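About Us

Hi, and welcome to Pomer! I'm Gion Wallner, and I look after the two-armed cell in our workshop. When we redid the website I got asked to write this page, on the grounds that I talk about the cell all day anyway, so you're getting the cell's side of the company story and not much about the office.

Pomer is a small outfit. There are 11 of us, we've been in the same building on the Cuevas estate since we started, and what we do is set up robot cells for people who sort, pack and handle small things, then keep those cells running. Our first customer was Brorkier, who wanted small parts moved from one dish to another without anyone having to stand there doing it. We said yes before we had a table to do it on (I'm told you're not supposed to admit that on a company page, but there you go).

The practice cell

Every job we take on gets tried out in our own cell first. It's a big table with two arms mounted along the far edge, a gripper on each, and an aluminum frame around the whole thing. We call it Plolter. That was a typing mistake on the very first purchase order and it stuck, and now it's on the door, the calendar and one of the mugs.

People who come to visit usually want to see the arms move, and of course we show them, but most of my week goes into everything that has to be right before they do. The table covering is a good one to start with. We use a plain brown surface, because small objects show up well against it and the cameras have less to get confused by. It does get creases, usually toward the front where we lean on it, and I smooth those out with the flat of my hand every morning before I've even taken my jacket off. If a crease won't go, I move the objects away from it and put the covering on my list for Friday.

Then there are the cables. Oh, the cables! I could write a whole page about those. An arm needs slack where it bends and no slack where it might snag, and a gripper cable has to be able to follow the wrist all the way through its turn. When we set up a new cell I move each arm through its full reach at the slowest speed we have and just watch the cable, start to finish, without looking at anything else. Then I do it again from the other side of the table. It's dull and I love it.

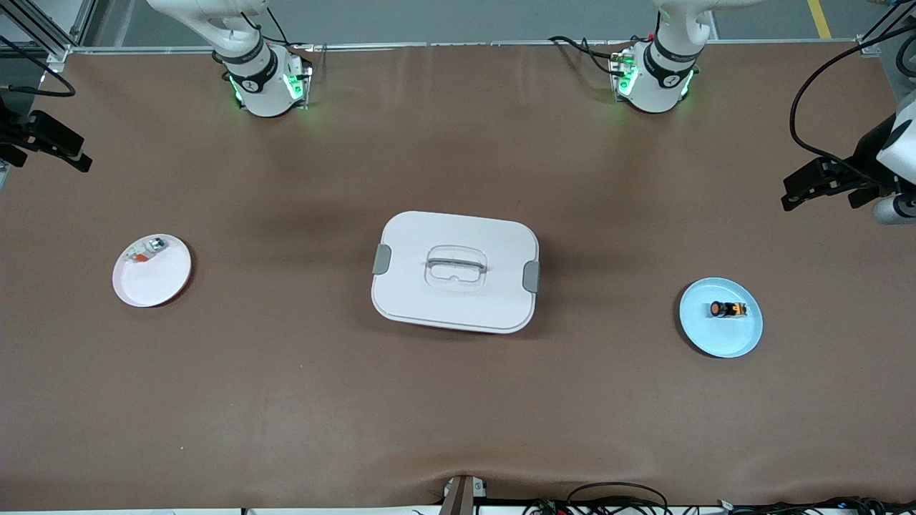
After that I do the bases. I check the bolts with the arms powered down, I mark each one with a paint pen once it's tight, and if a mark has shifted the next time I look, we stop and find out why. In July we found one that had crept, on a customer's cell, and it took us most of an afternoon to trace it to a mounting plate that had never been quite flat. New plate, fresh marks, no trouble with it since.

Setting out the table for a practice run is the part new people get to do first. We like ordinary things, plates and boxes with lids, the sort of stuff you'd have in a kitchen, plus small objects for the grippers to deal with. A shallow plate is a surprisingly good test, by the way. The rim gets in the way of a finger that comes in too low, and you find out fast if your heights are off.

Looking after the grippers

If you asked me which bit of a cell wears out first, I'd say the grippers, every time. Ours get a proper look after every 500 picks, and a quick one at the end of each day. I have a card for it taped inside my cupboard door, and since customers keep asking, I may as well put it here:

Power off, and wait for the arm to settle.
Wipe both fingers and look along the edges for nicks.
Try every screw on the fingers and linkages by hand with the small driver. Snug is enough.
Open and close the gripper slowly and feel for anything gritty.
Check the wrist camera's view. Can you see both fingers? Do they look even on either side?
Clear crumbs and fluff off the table.
Write it in the log, with your initials.

The camera view is the one people skip, and I wish they wouldn't. The fingers should always turn up in the same spot in the picture. If one has moved over, something has been knocked or has worked loose, and it's much nicer to learn that from a picture than from a dropped part. I keep 138 of these views in a folder and flip through them with my coffee.

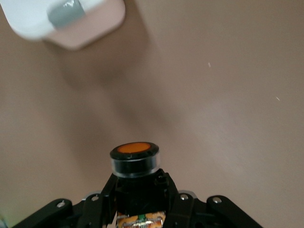
Wrist camera view of the gripper over the table, with two white specks on the covering still to wipe off.

Working with us

We're 3 people on the cell side and the rest of the team handles design, ordering and customer visits. When you buy a cell from us, one of the three comes out to set it up, stays until your own people have done the daily check by themselves a few times, and picks up the phone afterward. We'd sooner get a silly question early than a broken linkage later, so please do call.

We also run an open afternoon for schools and for anyone thinking about their first cell. The next one is Thu 24 October. Wear shoes you don't mind standing in, tie back long hair, and bring something small you'd like to see picked up. Nothing sticky, please! Coffee is in the front room, and if you can't find me there, I'm probably at the table with a screwdriver.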